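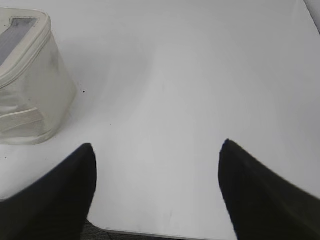 Issue 342, page 36

The packing pouch has plenty of admirers, and I remain unconvinced. Fidenum's Cillville shop will sell you a set of 10, on the promise that your suitcase will never be a jumble again. Mine was still a jumble in March, only zipped into portions.
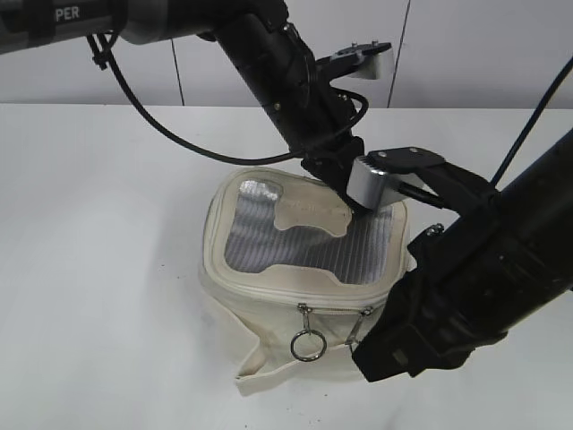
Cream canvas, mesh window, two zipper pulls.

I'll grant the mesh. Being able to peer in before unzipping saves some rummaging. But canvas crumples, and a boxy pouch with 2 socks in it takes up room I'd sooner give to a jumper. I took a carrier bag to Semdale and managed fine.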